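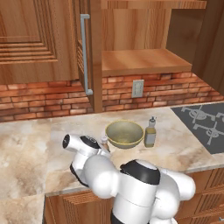 Who signs off the stage before the crew call?
The first assistant director and the safety rep both sign, and the sheet stays at the stage door until wrap.

Lundanwood Stage 5 — Pre-Shoot Safety Checklist
Production: Arero
Date: 10/16/25
Inspected by: Piroska Magyar
First AD: Baltazar Valdovinos

1. Exits clear and marked
OK. Cable ramp at the north door moved two feet left.

2. Fire lane open on all sides
Not OK at first check. Flats were leaning in the lane behind the diner set. Grip crew moved them. Rechecked, OK.

3. Extinguishers in date
OK. Unit 1104 has a loose bracket. Still usable. Nicanor Huerta to fix.

4. Overhead lights have safety cables
OK, except one 1000-watt fixture over the bar. Cable added before power-up.

5. Distro boxes covered and labeled
OK. Label on box 501 is faded — please reprint.

6. Set walls braced and weighted
OK. Extra sandbags on the wall with the working door. It gets slammed in the fight.

7. Breakaway glass kept apart from real glass
OK. Props has it in a locked cart. Natalia Sandoval holds the key.

8. Haze machine and notice posted
N/A today. Haze is only used in the Ato scenes.

9. Camera crane path taped off
Open. Jannik Kleinschmidt will tape it after the rehearsal. No crane moves until this line is initialed.

Initials, line 9: J.K.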